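What the wrist sees, and what it doesn't

1/26/18

I promised Liv Midtbø a write-up of the apple result before the end of the month, and she has stopped reminding me, so I take it she has given up.

Short version for people who came for the soup recipe: we collect grasping data with a gripper you hold in your hand. A person carries it, closes it on things, puts the things down somewhere else. The camera rides on the gripper and looks out over the jaw through a very wide lens. Later a policy trained on those clips runs on an arm, which has the same jaw and the same camera and, in theory, the same view of life.

In theory. The first policy we trained was excellent at picking up fruit as long as Aslak Løken was standing nearby. Aslak had recorded most of the clips, and he is tall, and with a lens that wide there is usually a piece of the person in the picture. Move the arm to a room with no Aslak in it and the thing dithered over an apple like a man choosing a melon. I wrote "operator leakage?" in my notebook and underlined it, which felt like progress.

The fix everyone suggested was to crop. Cut away the outer part of the circle, keep the middle, done. Ingegerd Björklund suggested it first and most often. We tried it, and the policy did get calmer about people. It also got worse at the last bit of the reach, where the fruit slides toward the edge of the view and the crop throws it out. You fix the arm's taste in company and it loses the apple.

So the second try was to leave the full circle alone and blank out random patches of the background during training, a different set each time a clip came up. Jaw and fruit were never covered. Everything else was fair game: walls, chairs, lights, colleagues. The idea is old and not mine. My contribution was to mask the jaw region wrong for an entire week, so that for a while we were training a policy that had never seen its own fingers.

We ended up with 782 clips after throwing out the ones where somebody talked to the gripper for too long and forgot to close it. I held back 20 clips' worth of start positions for the arm and ran each policy once from every one. Full view, no masking: 2 good grasps with the operator gone. Random masking: 18. I ran it again from scratch because I didn't believe it, and then stopped because I did.

Anahera Pomare, who reads these posts looking for blood, will ask if that was all apples. Yes. It was all apples. We have a bag of lemons and good intentions.
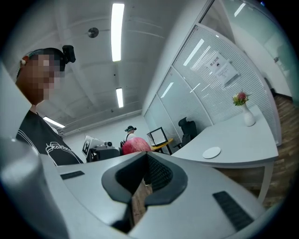
The other thing I wanted to get down is how much a wide view hands you for free. Light strips, furniture legs, blinds, the far side of the room – a policy will happily use any of it to work out where it is, and for navigating a room I would be glad of the help. For closing on a piece of fruit it mostly learns the address. Once the arm has memorized where the desk is, you can move the apple a hand's width and it will reach with great confidence for the spot where apples used to be.

Masking seems to break that habit, though I can't yet tell how much comes from hiding the people and how much from hiding the furniture. Tyra Haugen wants me to split the two: mask only people in one run, only room in the other. She is right, and it means drawing outlines around my coworkers through a lens that bends them like spoons.

I'm also not sure the gain survives a new jaw. Ours is black rubber and soft, and it forgives a lot. The group at Solberg uses something stiffer and has offered to lend us one if we collect it ourselves, so somebody has a drive ahead of them.

If that works out I'll have numbers in April. The training script needs cleaning up before anyone else sees it. There is a variable in there called aslak_fix_final_2, and he has asked me to rename it.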